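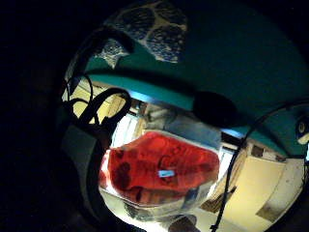

Evening and weekend front desk / class support – Flomden Community Pool and Gym

Print this page | E-mail this to a friend

Posted in: Jobs, Part-time, Parks & Rec

We need two people for the front desk. Part-time, evenings and weekends, start in April if possible. Sooner is fine too.

Quick version for those who are scrolling: you check people in, answer the phone, sell day passes, set up the studio for the next class, and keep the lobby from turning into a parking lot for strollers. 23 hours a week. Paid training. Free membership for you plus one person at your address.

Longer version follows.

Who we are

Flomden has been on Gernis Street a long time. One pool, one gym floor, one studio upstairs, a small childcare room that runs mornings only. We have 2,018 members on the books right now, which is more than we have ever had, and the desk has the same number of people it did three years ago. Hence this ad.

Members are mostly local. Lots of retirees in the morning, families after school, shift workers from the Aravena plant late in the evening. You'll get to know a lot of them by name whether you mean to or not.

What you'll do

- Open or close the desk, depending on shift. Closing means counting the drawer, checking the locker rooms, lights, alarm.
- Scan cards, sell passes, take class sign-ups. We use Lendura for bookings. If you've never touched it, fine, you'll pick it up in a shift or two. It is slow on busy evenings. Be ready to write names on paper.
- Answer the phone. Same four questions mostly: pool hours, lap lanes, is the family swim on, do you have my kid's goggles.
- Turn the studio over between classes. Mats out, mats back, floor swept, fans on.
- Lost and found. It fills up. Log it, bag it, shelf it.
- Towels, when the laundry person is out.
- Call the duty lead for anything medical, anything to do with pool chemistry, or anybody shouting. You are not expected to handle those alone and please don't try.

What you won't do: lifeguarding, personal training, cleaning the pool deck. Seperate staff for all of that.

Shifts

Post A – late afternoon to close, four evenings, plus one Saturday-type shift that rotates. Desk closes at 10 p.m., you're out by 10:30.

Post B – two evenings and both weekend days, early start. Doors at 6 a.m. so you're in at 5:30. Yes, really. If you are not a morning person apply for Post A.

Both are 23 hours. Extra hours come up in summer and over the holidays when people travel. Never required, always offered around first before we bring in temps.

Swaps are OK as long as they're in writing and Callum knows before the shift, not after it.

Who we're looking for

- 18 or over (alarm company rule for anyone holding keys)
- Friendly on the phone even when the line is out the door
- Can lift a stack of mats and climb one flight of stairs, many times. Let us know if that is a problem, there may be a way to split the duties.
- OK with cash and a card reader
- On time. The early opening depends on one person having the key, and there are swimmers waiting outside in the dark
- Spanish or Polish a big plus, we get plenty of both

Nice but not needed: CPR/first aid card (we pay for the course if you don't have it), any kind of retail or hotel desk work, basic spreadsheet stuff.

No degree needed. No gym background needed either. Agustina Ledesma came to us from a bakery counter and now runs the whole class schedule. You don't have to work out here, or at all.

Pay and the rest

Starting rate depends on experience and we'll tell you the number on the first phone call, before you bother coming in. Goes up after 100 shifts and again at the two-year mark. Weekend early shifts carry an extra amount per hour. Also:

- Paid training, first two weeks, always paired with someone
- Paid breaks
- Membership for you + 1
- Half off swim lessons for your kids
- Two staff shirts, more if you wreck them
- Free parking behind the building, though the lot is tight when swim meets are on
- Sick time from day one

Health plan is for staff over 30 hours only, sorry. We know. It has been raised with the board.

Training

First few shifts are with Renji Sakamoto on the desk. He'll take you through the phones, Lendura, the drawer and the alarm panel, in that order. After that a couple of shifts upstairs with Agustina so you know how each class wants the room. Chair yoga and spin want very different rooms. Then the keys.

Bring a pen. Wear shoes you can stand in. Lobby floor is hard and the mat behind the desk only helps so much.

How to apply

Send us:

1. Your name and best phone number
2. Which post, A or B, or either
3. Any hours you definitely can't do
4. A few lines on work you've done with the public. Resume if you have one, not required.
5. When you could start

E-mail it to the desk inbox marked "Front desk job" or hand it in at the lobby in an envelope for Kacper Sobczak. Please don't give it to the swim coaches, they will put it in a bag and it'll be found in June.

We call everyone who gets to the interview stage, yes or no. Interviews are short, 20 minutes or so, on site, with Kacper and Callum Dunmore. You'll get a walk round the building at the end and a chance to ask whoever's working what it's like. Ask them the real stuff. Two references after that, one of them can be a teacher or coach if this would be your first job.

Posts stay open until filled, we read applications as they come in so earlier is better. If you applied last fall you are welcome to apply again, just say so and we'll dig out your old form.

Questions

Hours and pay – Callum, afternoons, through the main desk number.
Accessibility, interview adjustments, help with filling this out – Cristóbal Paredes, mornings. He can do the whole application over the phone with you, English or Spanish.

If you know somebody who would be good at this please pass it along. Current staff who refer someone get a bonus once that person has finished training – ask Callum for teh form.

Print this page | E-mail this to a friend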